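Gallery: The Gripper That Went Too Low

Fisley Robotics Workshop / Projects / Balogun / Gallery

Balogun is our project for an arm that works on small devices in a server room. Most of the work is done in simulation, in a program called Ostora, and only after this we load the motion to the real arm. On this page we show the work from July, when we had a fault that we did not understand for two weeks. Several people wrote to us after our short note in the news section, so we explain it with more details.

What the arm had to do

The task was simple on paper. The arm goes from its rest position to a point over the mat, waits, moves straight down, closes the gripper on a device, lifts it and puts it down a little closer to the front edge of the table. After that it goes back to rest. Everything is repeated with a small change in the position of the devices, so that the program cannot learn only one place by heart.

We had done this many times in spring with an older gripper. In June we changed the model to a longer one from Plastia. We expected one afternoon of work for this change. The new drawing was imported, the colors were corrected, the fingers opened and closed as they should, and we started a long series of runs in the evening.

What went wrong

In run 796 the gripper moved down over the rear device and did not stop at the right height. The fingers passed through the top of the device, through the mat, and into the table, 27 millimeters lower than planned. The program reported no contact and no error. The arm then closed the gripper, lifted nothing, and continued to the next position. At the end of the run the log said "completed".

The second part worried us more than the first. A wrong height is a common mistake and it is usually easy to find. A wrong height with a green result is a different matter, and the same motion file was already in the folder for the real arm. It was not loaded yet. If it had been loaded, the arm would have pressed the gripper into a steel table at working speed, and a person preparing the devices could have been near it.

We stopped all transfers to the real arm the same morning and locked the folder. This was the only decision that month which we made quickly.

How we looked for it

First we suspected the position of the table. The table in the simulation was measured by hand last winter, and we were never completely happy with this measurement. We measured it again and the height was correct.

Next we looked at the speed. When an object moves fast in a simulation, it can be on one side of a thin surface in one step and on the other side in the next step, and the program never sees them touch. The mat is thin, so this explanation was attractive and we spent many days on it. We made the steps smaller and the runs became very slow. The gripper still went through the mat, only more slowly.

Then we repeated the run five times with the same starting values and saved the full record of every joint. All the records were identical. So it was not a random effect, and we could stop thinking about noise.

The answer came when one of us switched off the visible shapes and left on only the contact shapes, the ones which the program uses to decide if two things touch. The arm was there, the wrist was there, the table was there. Under the flange there was an empty space. The new gripper had a visible shape but no contact shape at all. During the import a box in the settings had stayed empty, and Ostora accepted this without any message.

And the height? The length of the tool was still the length of the old gripper. The new one is longer by exactly the 27 millimeters that we saw. So we had two mistakes from the same afternoon. With only the wrong length, the program would have reported a collision in the first run. With only the missing contact shape, the height would have been right and we would probably not have noticed anything until the next change.

Why the earlier runs looked good

Several readers asked this. In the earlier runs we did not look at the pictures, we looked at the table of results. The result was taken from the motion of the arm: did it reach all its points, yes or no. It reached them every time. Whether a device was really lifted was not checked anywhere. Run 796 was found only when a colleague opened it to choose a nice view for a presentation and saw that the fingers were missing from the picture. They were inside the table.

After this we went back and opened the older runs, also from the same series. The fault was in every one of them. We have marked them all as not valid, and we do not use them in our reports.

The simulated room

The room was built after the type of place where such an arm could work. The shape of the room itself has no influence on the fault, but we like to keep it complete, as the racks and the door limit where the arm may turn.

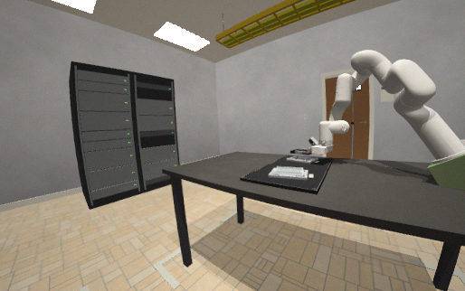

Simulation view: the gripper over the rear part of the mat, with the two low devices under and in front of it.

What we changed

The length of the tool is now read from the same file as the drawing of the gripper. It is not possible to change one and forget the other.

Before any series starts, the arm makes a slow test against a simple block. It must report contact. If there is no contact, the series does not start and the person on duty gets a message.

A run is "completed" only when the device has changed its position in the way we asked. The motion of the arm alone is not enough.

For the real arm, the first movement after a change of tool is made at low speed, without devices on the table, with one person at the stop button and the gate closed. This rule existed before, but it was written as a recommendation. Now it is a condition, and the controller asks for a confirmation.

We also wrote to the people who maintain Ostora and asked for a warning when a tool has no contact shape. They answered politely and put it on their list. Until then we use a small script of our own, which goes through all parts of the model and prints the names of those that cannot touch anything. On its first use it also found a cable tray and a door handle. These are far from the working area, but we have corrected them.

Still open

The small block near the front device sometimes slides a little when the device beside it is lifted. We think that the friction value is too low, but we have not tested this carefully. We will add pictures to this page when the tests are finished.

If you use a similar setup and have seen the same fault, please write to the workshop at Fisley through the contact form. Please include the version of your program and the way you imported the tool.

Back to Balogun / All galleries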